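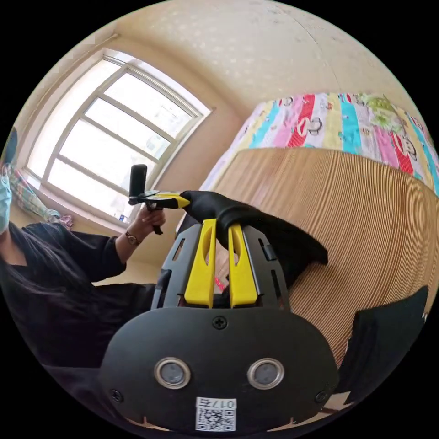 Black cloth over the side of the bed, May.

Urkano walkthrough, notebook, May

Client wants a 60-second video and two floor plans for the Mulance lot. Exported the upper level at 385 frames. Stairs flicker on the turn, same as last time. Lowered the shadow bias and left it rendering.
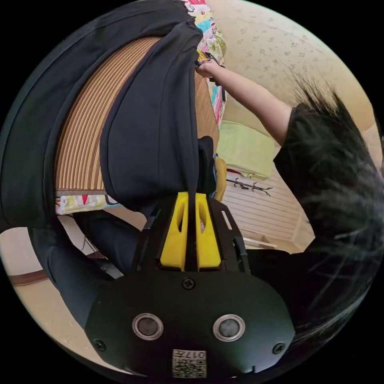 Abera wrote back that the kitchen island is still the old size and the plan should go out only after it is fixed. Fair enough – the model was linked to the March drawings. Relinked, island now matches.

To do before sending:

1. Redo room labels on the ground floor, 7 pt is too small in print.

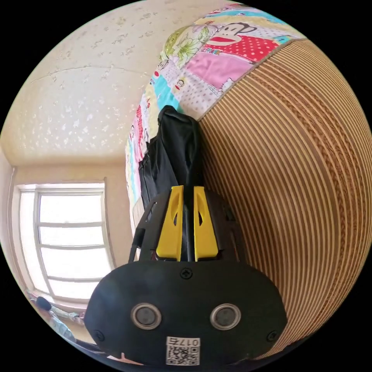
2. Swap the Jerka window set for the plain one. The mullions moiré badly when the camera pans.

Render finished at 4:10. Flicker gone on the stairs, faint on the landing. 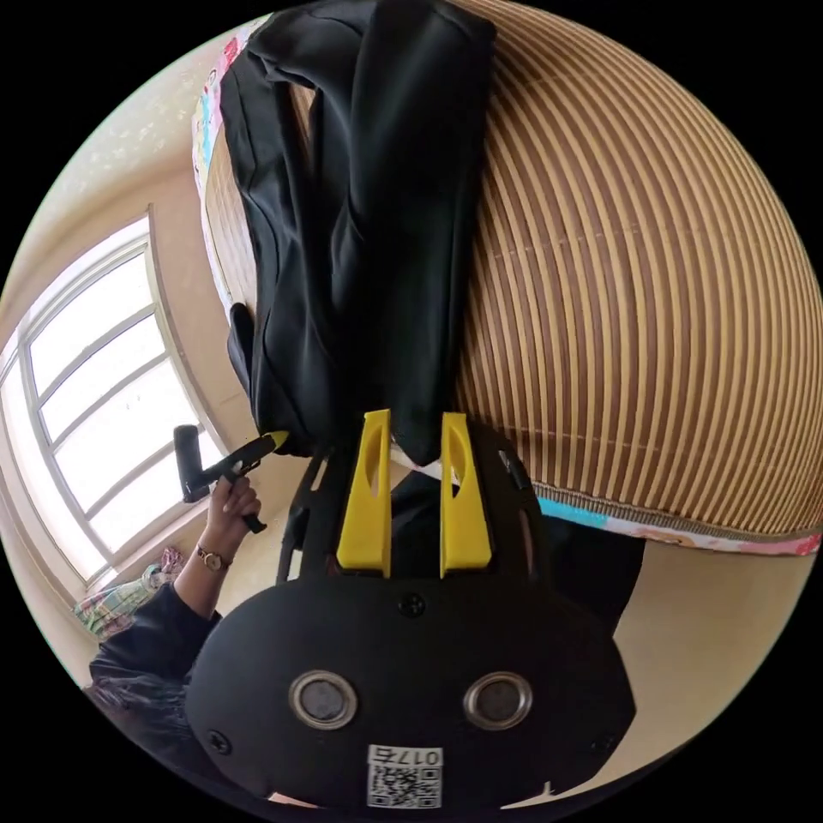 Do we rerender the whole clip for the landing? Only the landing shot, then splice it in – the rest of the clip is fine as it stands.

Color plan still needs the north arrow.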